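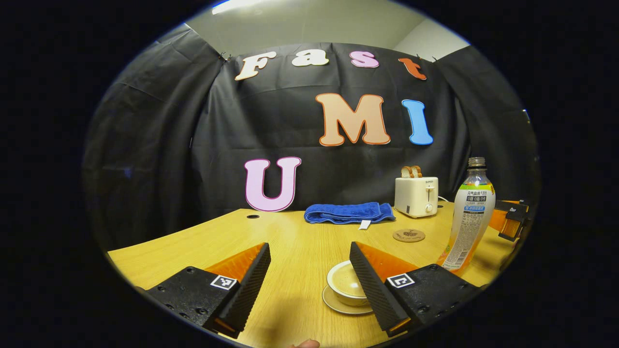 The Jeltia hand-held gripper is a two-finger tool for recording manual tasks, and visitors can try it at our demonstration room in Tirau throughout September. Each finger has a ridged soft pad on an orange wedge backing, mounted on a black block. The breakfast table is the usual starting point, with a latte-like drink on its saucer between the fingers and the toaster a short reach behind it. Both finger blocks carry a square marker, which the software uses to work out how far open the fingers are at any moment.

This page covers what is in the kit, what happens during a visit, and what to have ready before you come.

What the gripper does

You hold the tool in one hand and use it to pick up, move and put down objects. The camera above the fingers records the work from the tool's own point of view. The recording is then processed into a path and an opening width, and that data can be used to train an arm fitted with the matching fingers. No arm is needed at the recording stage.

The fingers close when you squeeze the trigger and open under spring force. There is no motor in the hand-held version. Most people are comfortable with it inside a few minutes, though left-handed users should ask for the second grip when they book.

Specifications

Weight with camera: 986 grams
Maximum opening between pads: 47 mm at the narrow setting, wider with the long linkage
Fingers: two, parallel travel
Pads: soft, ridged, replaceable without removing the finger block
Pad life: roughly 2,000 grasps, less on rough or sharp-edged parts
Power: camera only, from its own battery
Storage: removable card
Matching arm fingers: sold separately

The narrow setting suits small parts and thin handles. For mugs, bottles and boxes you will want the long linkage. Changing over takes two screws on each side and a new calibration run.

What is in the kit

Gripper body with trigger
Two finger assemblies, pads fitted
Long linkage set
One spare pair of pads
Marker tags, printed, one spare set
Calibration board
Camera mount and cable
Driver and hex keys
Carry case

The camera is not included in the base kit. We can supply one or you can fit your own, provided its lens is on the compatibility list. Ask before you buy one. We have had customers arrive with a lens that was too narrow to keep both markers in view, and the recordings could not be used.

Visiting the demonstration room

Sessions start at 10 a.m. and 2 p.m. and run for two hours. Groups are kept small so that everybody gets time with the tool. Clodagh Corrigan handles bookings and will send you the street address and parking details once your place is confirmed.

The first half hour is a walk through the hardware. Paora Hollis takes a gripper apart on the bench and puts it back together, and you are welcome to do the same. He also shows a worn pad next to a new one. Check your own pads against that standard, as a pad with flattened ridges will let smooth objects turn in the grip.

After that you record. You will be given a short task and asked to repeat it several times, starting from a slightly different position each time. Typical tasks are moving a cup, lifting a slice of toast out of the slot, or folding a towel. The towel takes the most practice. Go slowly on the first few and keep the markers clear of the cloth - if they are covered for long, the width reading drops out and that section has to be trimmed.

In the last part of the session Ihor Melnychuk loads your recordings and goes through them with you on screen. He will point out where tracking was good and where it was lost. You can take the files home if you bring a card or drive.

Recordings from visitors are not added to our own sets unless you sign the release form. A session works the same either way.

Bringing your own parts

You may bring objects from your own line or workshop. Please tell us the size and weight beforehand. We cannot accept liquids other than water, anything with an exposed blade, or anything over 2 kg. Clear plastic and polished metal can be tried, but allow extra time.

The Awan packaging group brought trays of molded inserts last spring and ended up using the narrow setting for all of them. If your parts are similar, say so and we will have that linkage fitted when you arrive.

How many recordings you need

This depends on the task. For a single pick-and-place with one object, a few hundred clean recordings is a reasonable start. For the towel task we used 1,000 and would have liked more. Eduardo Villanueva can give a better estimate once he has seen your parts and the table they will be handled on.

Orders and support

Base kits are normally in stock. The long linkage is also sold on its own for owners of the older Ovidia body, which takes the same finger blocks but needs the adapter plate. Spare pads are sold in pairs. Replace both at the same time.

Repairs and calibration questions go to Miklós Simon. Include the serial number from inside the trigger guard and, if the problem is with tracking, a short recording that shows it.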